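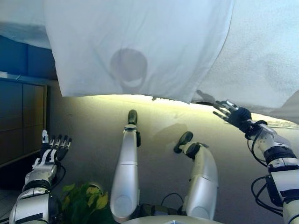 Does Cellaring Help? A Semester of Drinking Old Beer for Credit
Final project report, Fermentation and Food Storage, spring section

Background

Our group wanted to know whether strong beer gets better with age, or whether people who own old beer just need to believe that it does. The department wanted to know whether we could write a report about beer that was also a report. We have tried to keep both questions in mind.

Most beer is meant to be drunk fresh. Hop aroma fades, the malt starts to taste like wet cardboard, and the brewer would rather you hadn't waited. The usual exceptions are strong, dark or sour beers, where some of the changes are pleasant: sherry notes, dried fruit, a softer alcohol burn. What the books we read agreed on less was temperature. Everyone says "cool and dark." Cool turned out to cover anything from a cave to a hall closet, depending on what the author happened to own.

So we tested storage temperature on one beer over one semester. This is a very short time for a barleywine. We knew that going in, and our instructor wrote it on the proposal twice.

The beer

We brewed our own barleywine, named it Pindimard after a typing error in the shared notes, and bottled it in week three. The recipe was pale malt, a little crystal malt, one kind of hop and an English ale yeast. We got 41 bottles. The plan had called for 48, but the plan had not allowed for the layer of sludge at the bottom of the fermenter, which was deeper than any of us had expected and which we chose to leave alone.

For comparison we also bought a few bottles of Tralimus, a commercial barleywine sold at the Radulović bottle shop near campus. The shop had it from two different years, which made it useful, and on the discount shelf, which made it possible. We did not know how the shop had stored the older bottles before we bought them. We asked. The answer was "back there."

Method

After two weeks of bottle conditioning at room temperature, we split the Pindimard into three lots of 12. The remaining five bottles were set aside as spares, of which three survived to the end of the project as spares.

Lot A went into a lab refrigerator at 41 degrees Fahrenheit.
Lot B went into a basement storage room that held near 60 degrees.
Lot C went onto a shelf in a warm apartment, inside a closed box, with a thermometer. The highest reading we wrote down was 84 degrees, during the week the building's heat could not be turned off.

All bottles stood upright and in the dark. We tasted at four weeks and again at eight. Each session used 14 tasters, all of legal drinking age and all classmates or friends of classmates. Every taster got three samples in identical plastic cups, two from one lot and one from another, and had to pick the odd one out. This is called a triangle test, and guessing alone should get you the right answer one time in three. Afterward the tasters filled out a short sheet with scores for sweetness, bitterness, fruit and "stale or papery," and left a comment if they felt like it.

We compared Lot A with Lot C only. Lot B was scored separately, with no triangle test, because adding two more rounds of eleven percent beer to the evening was not going to improve anybody's data.

Results

At four weeks, five of 14 tasters found the odd cup. That is what you would expect from 14 people pointing at random. Several of them were very sure of themselves, and confidence did not line up with being right.

At eight weeks, ten of 14 found it. With that many tasters, nine correct is enough to call the difference real at the usual five percent level, so we are calling it real. The warm bottles were darker in taste – more raisin, more toffee, less bitterness – and they also scored higher for "stale or papery." Comments on Lot C ranged from "Christmas cake" to "the box the Christmas cake came in." We think both tasters were describing the same thing.

Lot A at eight weeks tasted very much like Lot A at four weeks: hot, sweet and bitter, in that order. Lot B landed between the two on every score and got the best overall marks, though not by enough to build a cellar over.

The older Tralimus was liked more than the newer one. Since we had one bottle of the old vintage per session and no idea where it had been, we report this mainly so that the money shows up somewhere.

Problems

The biggest weakness is time. Eight weeks of warm storage is not the same as two years of cool storage run at high speed. Different reactions speed up by different amounts, so the warm lot may have aged in a direction that the cellar lot would never go.

Carbonation was uneven. A few bottles from Lot C foamed a good deal more than the rest, and a taster who notices bubbles can spot the odd cup without tasting anything. We started stirring the samples flat before the second session. We should have done it before the first. The cups were also clear, and we did not check whether the lots had drifted apart in color.

Finally, some tasters came to both sessions and some did not. Attendance at the second was helped by the fact that it fell on a Saturday.

Costs

Ingredients, caps and the Tralimus came to just under 200 dollars. The course budget covered 33 of that, which was listed as "supplies." The fermenter and the bottles were borrowed, and the fermenter has been returned clean.

What we would do next

We would brew a double batch, use opaque cups and keep the bottles for at least a year, with a test every three months. We would also add a sour beer. The one we had in mind was Stulosano, a red ale aged in wood, but at its shelf price a full triangle test would have used up the budget before anyone got a second sip.

Six bottles of Lot B remain in the basement storage room. They are labeled, and the label asks that they be left there until next spring.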